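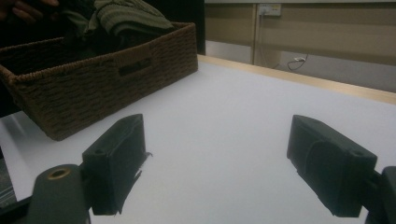 Lohnt sich die Zweitnotierung von Zoltex für die Altaktionäre überhaupt? Kurzfristig kaum, denn der Ausgabepreis liegt unter dem letzten Schlusskurs, und die Verwässerung kommt sofort, das Geld für den Netzausbau aber erst in Raten.

Notizen Oktober, Fortsetzung vom Vormittag

Ich habe mir heute noch einmal in aller Ruhe den Prospektentwurf vorgenommen (zweite Kanne Tee, anders geht das nicht) und das Bewertungsmodell neu durchgerechnet. Zoltex will also an der Börse Stirnonport Aktien ausgeben und 726 Millionen einsammeln, der größte Teil davon für die Funkmasten im Norden. In unserer alten Tabelle stand noch ein Kurs von 110, das stammt aus dem Sommer und ist überholt. Ich rechne jetzt mit 108 als letztem Schluss und 100 als Ausgabepreis. Bitte niemand mehr das Blatt »Basis alt« benutzen, ich lasse es nur stehen, damit man die früheren Läufe nachvollziehen kann!

Tymofii Panasiuk hat beim Gegenlesen einen Fehler gefunden, über den ich mich erst geärgert und dann sehr gefreut habe: Die Zinsersparnis aus der Ablösung des Kuzmenko-Kredits war doppelt drin, einmal im Finanzergebnis und noch einmal als Zuschlag beim freien Cashflow. Nach der Korrektur ist der faire Wert spürbar niedriger, der Abstand zum Ausgabepreis schrumpft, bleibt aber positiv. Danke, Tymofii, das wäre mir in der Runde um 15 Uhr sonst ordentlich um die Ohren geflogen.

Offen ist weiterhin die Sache mit Plelport. Im Prospekt steht bloß, dass der Ankeraktionär »eine Teilnahme prüft«. Wenn er nicht mitzieht, rutscht sein Anteil unter die Sperrminorität, und dann müssten wir den Kontrollabschlag ganz anders ansetzen. Ich habe vorerst beide Fälle angelegt, Blatt 4 mit Teilnahme, Blatt 5 ohne. Die Haltefrist für die neuen Aktien finde ich im Entwurf auch nach dreimaligem Lesen nicht, vielleicht steckt sie im Anhang, den wir noch nicht haben.

Für morgen: Anhang anfordern, Wechselkurs in Blatt 5 nachziehen (da hängt noch der alte Wert drin), Abschreibungen auf die Frequenzen mit dem Geschäftsbericht abgleichen. Und die Grafik für den Verlauf der Nettoverschuldung neu machen, die Achse fängt nicht bei null an.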